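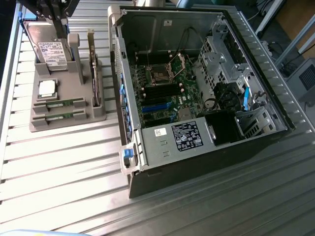

Trerkbridge Residents' Forum > Council Services > Disposal of old office computers

Orwood_Clerk
Members are advised that the collection point at Orwood Hall will accept desktop computers from residents and small firms until the end of May. The charge is 5 pounds per unit. Hard drives may be left in place or removed by the owner beforehand.

tellora77
May I ask whether drives left in place are wiped or destroyed? The notice does not say. Our firm has 17 machines to dispose of and is obliged to keep a written record for each.

Orwood_Clerk
Drives are wiped and the unit is passed on for reuse. A certificate can be issued on request.

hillside_ledger
I would question this policy. Wiping is adequate for household use, but business records should be physically destroyed. Kuusisto quoted us 210 pounds for the whole job, certificates included.

tellora77
That is a considerable sum for a small office. I would prefer to remove the drives and store them securely. 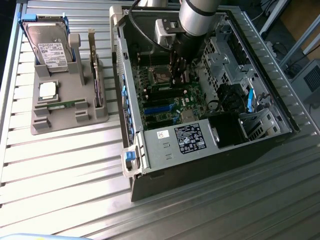 Desktop tower with side panel removed; hard disk drive upright in the holder at left.

hillside_ledger
Storage merely postpones the matter. The retention rules still apply to a drive kept in a cupboard.

Orwood_Clerk
Both courses are permitted. Firms bringing more than five units are asked to book a time with the hall office. Please note that monitors and printers are not covered by this collection.

tellora77
Thank you. I shall book for our firm this week.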